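Eleo Household Task Kit: Set-up Guide
Section 7. Garment handling (bed to rail)

7.1 Scope

This section covers the set-up of the bedroom bay and the supervised running of the garment task. The task is one chore: pick up a garment left on a bed, put it on a hanger, and hang it on a rail. It does not cover folding, ironing or sorting by owner.

Operators new to the kit often expect this task to be simpler than the kitchen tasks in Section 6. It is harder. A mug keeps its shape when it is gripped and a shirt does not. Read 7.5 before promising a result to anyone.

7.2 Before you start

1. Check that the emergency stop is within reach of the operator and that it has been tested on the same day.
2. Pull the bed sheet flat. Deep creases in the sheet may be read as part of the garment.
3. Place the pillows near the corner of the bed closest to the robot. Two stacked pillows bring the garment to a height the arm can reach without leaning.
4. Route cables so that nobody has to step over them to reach the stop button.
5. Leave a mixed load on the rail. Coats and jackets already hanging are part of the task, as they would be at home.

CAUTION: Do not stand between the robot and the rail while the arms are powered.

7.3 Placing the garment

1. Choose a garment in a colour that stands out from the bedding. Plain, bright fabric is best for the first session.
2. Drop it on the pillows from waist height. Do not arrange it. A garment laid out neatly gives a success rate that will not be repeated in use.
3. Bring the hand to the start position over the garment, fingers pointing down, and hold.
4. Confirm on the operator screen that the garment outline is complete before releasing the hold.

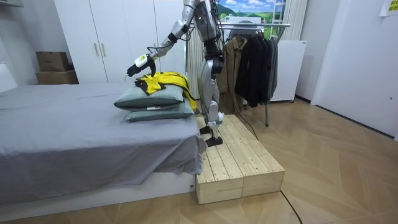
Li-hua Hsueh, commenting on the draft of this section, asked for a plainer warning at this point: the outline on the screen shows where the cloth is, and says nothing about which part of it is the collar. At Tristdale the operators took a complete outline as a sign that the robot understood the shirt, and released the hold too early. She would have them wait for the collar marker as well, however long it takes.

The comment is accepted. Add to step 4: wait for the collar marker. If it has not appeared after 107 seconds, return the arm to rest, drop the garment again and restart from step 2.

NOTE: Garments with a wide neck opening produce the collar marker sooner. Hoods and high collars are not supported in this release.

7.4 Hanging and straightening

1. Use a shaped hanger with a metal hook. Thin wire hangers bend under grip force and must not be used.
2. Set grip force to the low preset before the hand touches fabric. The medium preset is for the Oshima laundry basket only.
3. When the hook is over the rail, let the robot release the hanger fully. It should then take hold of the garment again at the shoulder to straighten it.
4. Watch the shoulder seam. If it slides off the end of the hanger, press Pause — do not press Stop, which discards the log.
5. Check that neighbouring garments have not been dragged along the rail.

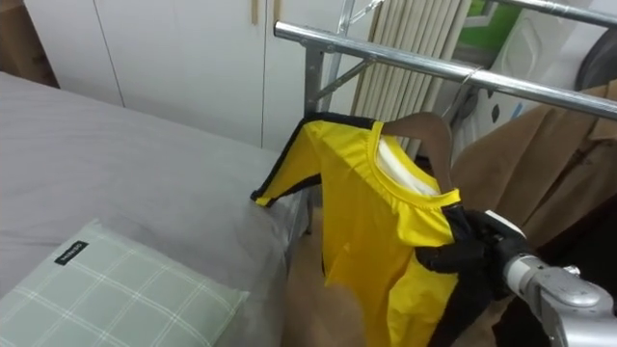
6. Allow no more than three attempts at straightening. Further attempts seldom improve the result and may stretch the neckline.
7. Open the hand, retract the arm and confirm the rest position before approaching the rail.

CAUTION: Fabric can catch in the finger joints. If the arm retracts with the garment still attached, press Pause and free it by hand only after the arm power light has gone out.

7.5 What to expect

The figures below come from the Fokstead trial, which closed on September 5, 2023. They apply to supervised running with the low grip preset.

Attempts logged: 1,197
Completed without help: 257
Most common fault: garment slipped from one shoulder of the hanger

An attempt counts as completed when both shoulders are on the hanger and the hook is on the rail. Neatness is not scored. A person does the same job in a few seconds while thinking of something else, and the kit should not be offered to households as a replacement for that. It is suitable for trials, for training operators and for comparing one software release with the next.

Single parts of the chore are more reliable than the whole. Picking up is dependable with most light fabrics. Threading the hanger through the neck is not, and may be done by the operator without invalidating the rest of the run — mark the attempt "assisted" in the log.

7.6 After the session

1. Return both arms to rest and switch off arm power.
2. Inspect the fingertips for lint and loose thread. Clean with a dry cloth.
3. Inspect the garment for pulled stitches. Replace it if the neckline has lost its shape.
4. Save the log before closing the operator screen. Unsaved logs cannot be recovered.

For faults marked G on the operator screen, see Section 11.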